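A Day at the Golob Paper Mill in Braltlow

I have wanted to get inside a paper mill ever since I ran out of good envelopes and started reading labels in stationery stores (yes, I am that person). So when Golob put up a notice for its April open day I booked a train the same evening. Braltlow is at the far end of the line, you change at Kanier, and the second train is the kind that stops for every barn. I didn't mind a bit! I had a thermos and a window.

The mill is a fifteen-minute walk downhill from the station and you smell it well before you get there. I'd been warned about sulfur, but Golob doesn't cook its own pulp anymore, it buys it in dry sheets, so what you get is more like wet cardboard and laundry steam. Sign in at the gatehouse, pick up earplugs, stand around in a vest that's too big. Coffee was free and better than it had any right to be.

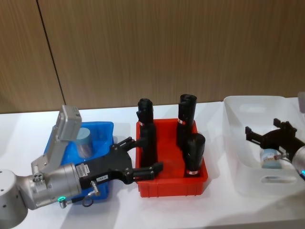 The wet end

Our tour started where the pulp gets broken up again in water. The tub is huge and it churns, and you lean over a railing and look down into what could be oatmeal for an entire county. From there it goes through screens and gets thinned and thinned until it's almost all water, and then it runs out onto a moving mesh and somehow, a few yards later, there's a sheet. I stood at that spot so long that the group went on without me. The water drops through, the surface goes from shiny to dull along a wavy line, and past that line it's paper (sort of - you couldn't lift it).

I asked about the watermark, as I had promised myself I would. They use a wire roll that rides on top of the wet sheet and presses the pattern in. The old one from the Wodska writing paper is in a glass case by the stairs, with a dent in it that has a long story attached. I only caught half, thanks to the earplugs.
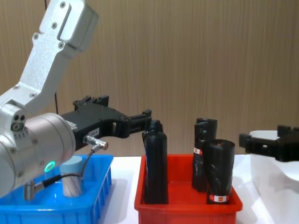 After that come the dryers, and wow, the heat. You walk alongside a row of big steam-heated cylinders with the paper snaking over and under them, and by the end of it my glasses had fogged up twice. There's a rope running along the edge that helps thread the sheet through when it breaks. It did break while we were there, and all the talking stopped, a bell went off, and the crew had it running again in 4 minutes. Best part of the tour if you ask me, though I doubt they'd agree.

Lunch and the finishing hall

Lunch was soup and dark bread in the canteen, at long tables, and everybody wanted to talk about paper. I'd brought my sad little notebook to show people how the ink feathers on it, which got me a lot of sympathy and one very firm lecture on sizing. Most of us had come for the fountain pen angle. Next to me were two bookbinders who kept tearing napkins to find the grain.

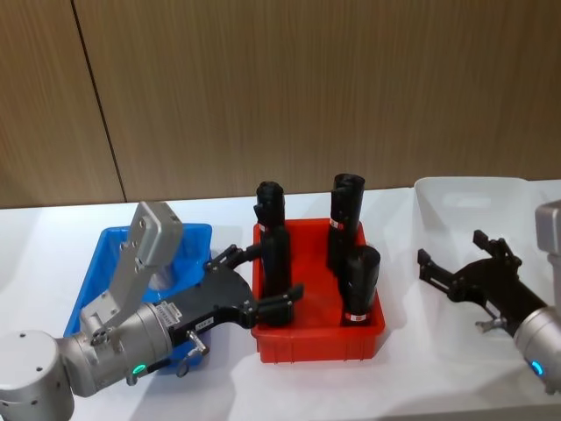

Souad El Fassi thought the mill should sell its offcuts by the pound at the gate, and she said she'd have filled a suitcase. She also told me the cream stock takes ink better than the white, and that I should let a new pack sit out in the room for a while before I write on it. I've been doing that since, and I think she's right, though it could be in my head.

The finishing hall is quieter and you can take your earplugs out. Reels get slit and cut down, and the good sheets are still checked by hand, fanned out at one corner and flicked through so fast you can't follow it. I was allowed to try and made a mess of it.
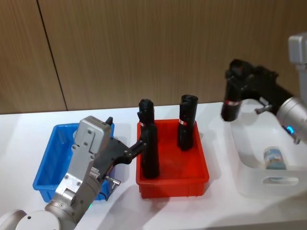

I spent too much in the shop, obviously. A ream was out of the question on the train, but I did get a box of 200 sheets of the cream, a pack of envelopes with the deckle edge, and a blotter I didn't need. It came to nearly the price of my train ticket. They take cards, but the line was slow, so bring cash if you can.

A few things if you're thinking of going: wear flat shoes, the floor by the wet end is slick. Tours run in groups of 19 and the early one fills up first. The last train back to Kanier leaves a little after six and the walk up to the station is steeper than it looked on the way down, especially with a box of paper under your arm.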